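Edness cell, Tuesday, August

Left arm was dragging its cable on wide moves. Cut the old tie at the forearm, gave the loop more slack, retied. Right arm checked, tie left as is.

Wrist screws on both arms retorqued. Due again at 2,000 cycles.

Ran the fold routine at 40% speed, 17 cycles, no faults logged. Gripper clearance at center is still tight, so the 4 mm offset stays in for now.

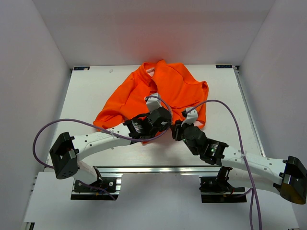

Both arms over the orange garment, purple cables tied at the forearms.

To do: order ties from Brurnuvent.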